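Home > Reviews > Play Kitchen & Table Sets

Fimex Stutelel Table Set, item 2999

Print this page | E-mail this page

The Stutelel is a basic plastic table set for play kitchens and small kids' tables. Fimex sells it in a plain box of six pieces: two mugs, two plates and two spoons. No pretend food is included, so the soft roll and the orange piece on our table are things we already had. I bought the set in February at Dela Peña, paid full price, and it has been out nearly every day.

We got it to replace the Skolturetti set, which had thinner plates and mugs with very small handles. The Skolturetti plates slid on a smooth table whenever somebody leaned on the edge. I wanted something heavier that didn't look like it belonged in a picnic basket.

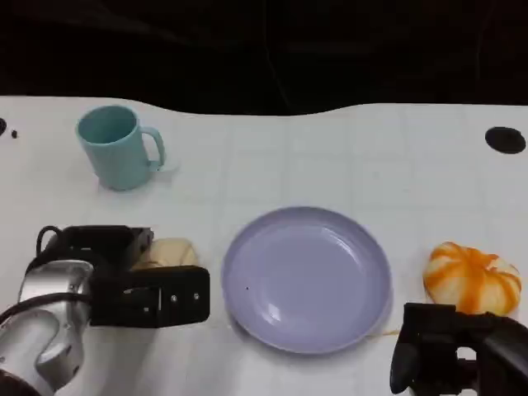
The handle on the Stutelel mug is a full loop with room for an adult finger, so a child can get two or three through it. The body narrows a little toward the bottom. That makes it easy to pick up from the side, but the mug tips sooner than a straight one would if it gets bumped near the top. With nothing in it, it goes over maybe once a day at our house. With water in it, less often.

Plates are the better half of the set. They have a raised rim and a shallow middle, and toy food stays put when a plate is carried across the room. Carrying with one hand works too, if the load is light. The inside of the plate has a shine to it, and ours picked up fine scratches within the first 10 days. You see them under a lamp and hardly at all in daylight.

Color is a matter of taste. Ours is the teal and lavender version. Both are pale, and on a white table they are easy to find when it's time to clear up. The box lists a yellow and gray version that I have not seen in a store.

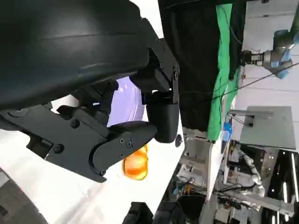
According to one reader's comment on our play food page, the lavender plates are a little lighter in color in newer boxes, and a replacement plate from Dela Peña did not match the first two. The same reader had trouble stacking the mugs and ended up hanging them on hooks. I can confirm the stacking. Two mugs will sit one inside the other but not very far down, and they wobble. Hooks are a good idea.

Washing is simple. I do the mugs and plates by hand in warm water with dish soap. The box says top rack only. I ran one plate on the bottom rack by mistake and it came out fine, but I would not make a habit of it. The spoons are the weak part. They flex a lot, and one of ours has a white stress line where the handle meets the bowl. It still works for stirring nothing in a mug. 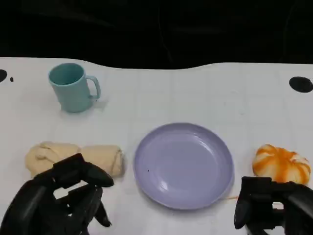

Teal mug and lavender plate, with the cream roll at left.

For size, the plate works well with bigger pieces of pretend food. Small things such as peas and berries get lost on it. We set the roll next to it as often as on it, and the mug goes wherever there is space.

Fimex gives 60 days for returns if you keep the receipt. I wrote to them about the spoon and got an answer with a form to fill out. I haven't sent it in yet.
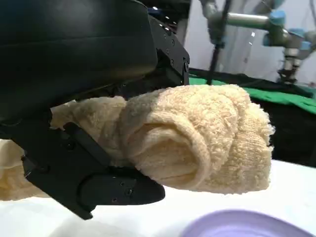 Coiled end of the cream roll.

I would buy the set again for the plates and mugs. If you only need plates, check first whether your store sells them singly, as Dela Peña does. If you already own the Skolturetti set and the plates stay where you put them, there isn't a strong reason to switch.

Good: plate rim, mug handle, easy to wash.
Not so good: spoons, stacking, scratches on the plates.

Last updated: April 17, 2023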